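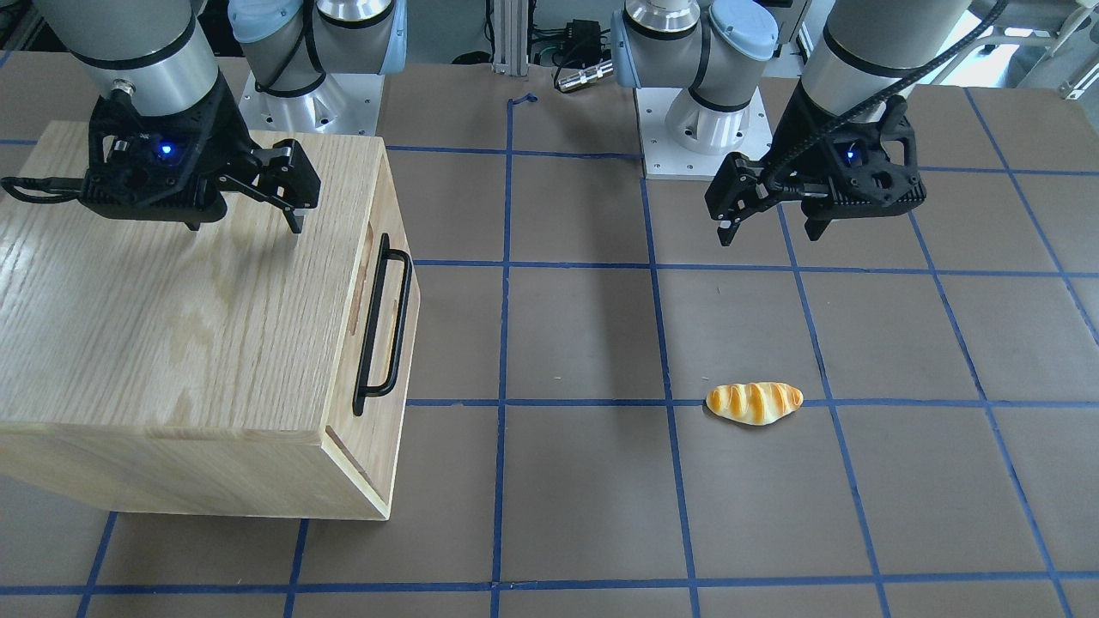 Swatches not showing on category page after Tratance update

Neema Mrema

Hi all, updated the Tratance swatch extension last night and now the color swatches are gone from category pages. Product pages are fine, click a color and the photo changes like it should. On category pages I just get the plain product name and price, no swatches, no error either.

Theme is Usura, child theme with a few template changes (not mine, previous developer). Cache flushed, reindexed twice. Shop has 2 store views and it's the same on both. Anyone seen this?? Sale starts end of August and I'd rather not roll back.

Ha-neul Jang

did you clear the cache

Jitendra Bhatia

She said she flushed it.

Neema, two things to check. First the attribute itself. Stores, Attributes, Product, open color, Storefront Properties tab. "Used in Product Listing" has to be Yes. The update reset mine to No, no idea why. Save, reindex, flush again.

If it's already Yes then it's probaly your child theme. Usura has its own list template and the new version of the extension wants a different block name in there. Easy way to find out: switch one store view to the parent theme for a minute (do it on staging if you have one). Swatches come back = it's the template. Compare your list.phtml with the one in the extension folder, the bit you need is 6 lines near the price block. Copy it over, keep your own changes.

Also there's a "swatches per product" setting under the extension config. 0 means none, not unlimited. Caught me once.

Neema Mrema

It was the template! Attribute was already on Yes. Copied the lines in and they're back on both views, thank you. Spacing under the price is a bit off now but I can live with taht.

Yu-na Pyo

Same problem here but with the Biso theme, and there's no list.phtml in my child theme at all. Parent theme doesn't show swatches either. Config is set to 2 per product. Should I open a ticket with them or is there some other file to look at?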